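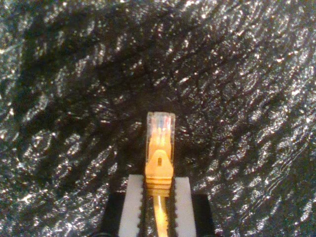 Media releases | Regional services

2024-02-06

Skistell to extend fixed-line internet to Handeck township

Regional internet provider Skistell will connect 300 homes and businesses in Handeck to its fixed-line network, with the first customers due to come online in March.

The work takes in the main street, the primary school, the medical centre and the residential streets north of the railway line. Properties south of the line will be covered in a second stage, which is still being designed.

Handeck households have until now relied on fixed wireless or satellite plans. Skistell received 19 written submissions during the consultation period, most of them about evening slowdowns and dropped calls.

Skistell regional manager Benedetta Cirillo said the Handeck build had been brought forward after the company finished trenching along Stoyanova Road ahead of schedule.

"The backhaul now runs past the edge of town, so the remaining work is in the local streets," Ms Cirillo said. "Residents will see crews on the nature strips from next week. We will put a card in the letterbox before we dig in front of anyone's property."

Civil works will be carried out by Neron under an existing contract. Crews will work on weekdays only. Driveways may be blocked for short periods, and temporary plates will be laid where a trench has to stay open overnight.

Standard installation is free for customers who register before their street is switched on. It covers up to 20 metres of cable from the property boundary and one wall socket. Longer runs will be quoted separately. Tenants need written permission from the owner before an installer can attend.

Existing Skistell wireless customers can change over without an exit fee and keep their current email address.

Registration forms are available on the Skistell website and at the Handeck library front desk.

Media contact: Skistell communications office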